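Folding laundry by machine: where it stands

Towels are close to solved. A flat rectangle has four corners, and a two-finger gripper that finds two of them can finish the fold. At our Kollmont bench the Starkmont arm managed 455 towels out of 777 with no help, at almost 49 seconds each. By hand it takes a fraction of that.

Garments are harder. Tips if you are trying it yourself:

Lay the piece out flat first. Most failures start with a sleeve trapped under the body.
Use a plain cover with strong contrast. Woven mats snag thin fingertips.
Set the grip to pinch one layer – 30 percent closing force suits cotton jersey.
Do dark clothes last. Black cloth hides its own folds from the camera.
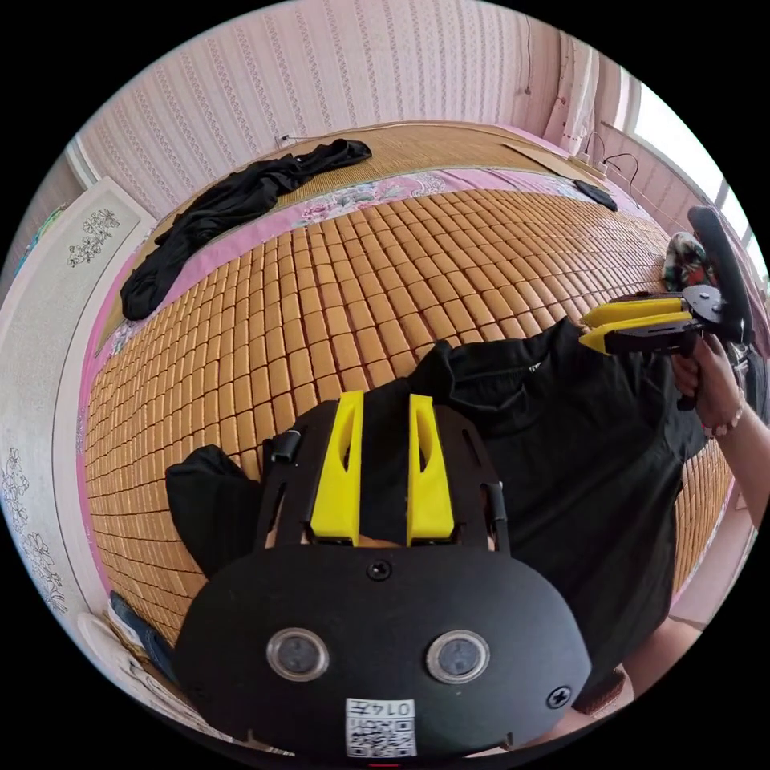
Guillot Breltadard
Workshop editor, household machines

A crumpled black garment on a bamboo tile mat, worked with two hand-held grippers, is a fair test of the last point. The yellow fingers are the easy part to see. Hems and seams are much less so.

For now, fold shirts by hand and leave the machine the towels. Fitted sheets remain out of reach.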